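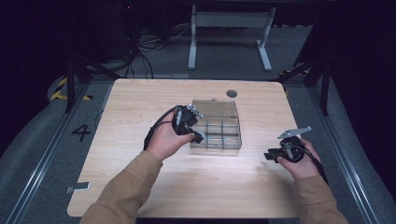
The early shift wanted to know whether the new rate sheet would be printed in the old units or the new ones, and I had no answer. The sheet used to give boxes per person per hour. Since Lidow put in the second sorting cell the boxes have come off the line at whatever speed the line runs, and a figure per person means very little. The same voice asked who signs for a bad box now. I wrote both down.

Output for the shift was 1,964 boxes against a target of 2,000. The missing 36 were all one stoppage, shortly after the ten o'clock break. A lid sat proud on one corner, the sensor read it as a double and the cell held. Clearing it took a minute. Restarting took far longer, as the restart needs a supervisor's code and I was at the Gemside end arguing about pallets. Two people stood at the guard with nothing they were allowed to do. I have asked for a second code to be issued on each shift.

The job has changed more than the headcount. Before, a packer filled a box, checked it and closed it, and knew by the weight in the hand if a compartment was short. Now the checking is a separate post with a screen, and the packer who moved to it tells me her back is better and her eyes are worse. She has asked for rotation every two hours. I am for it. Planning is against it, on the grounds that the reject figures jump at each changeover. They do – by a small amount, and they settle again.

Small parts still go to the hand benches. The Trollberg order is 320 boxes of mixed fixings, seven sizes, and the cell cannot be set up for it in less time than it takes to pack. The older hands were pleased to have it. One said it was the first job since spring where she could set her own pace.

Flores rang at four about the maintenance contract. Their price covers call-outs but no training, so our fitters would still be waiting for somebody else to open the cabinet. Sent it back with a request for both.

To do: rate sheet wording, second code, rotation trial from September, new bulbs over bench three.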